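Filed under: Robots, Work

1/ August, and I am teaching two robot arms about furniture. My mother has stopped asking what I do.
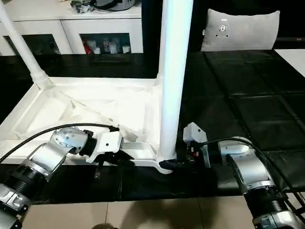
2/ The job: steer both arms through the task, save the go, put everything back, do it again. The learner gets the good ones. The bad ones go in a folder Myfanwy calls "the novel".

3/ Target for the white frame is 62 goes. We have 32 we'd show to anyone.

4/ Fahad's rule is that you never start from the same spot twice. Fair enough - feed it one neat starting position and it learns that position and sod all else.

5/ Hesitating counts too, sadly. I dithered over a grip on 7 goes in a row and the trained version now dithers beautifully. Same pause, same little wobble. Like having a child.

6/ Those 7 are out. Janaína wants the dithering kept as "recovery data". Janaína doesn't have to watch it.

7/ Back on at 4. Black tabletop, white plastic, same two arms.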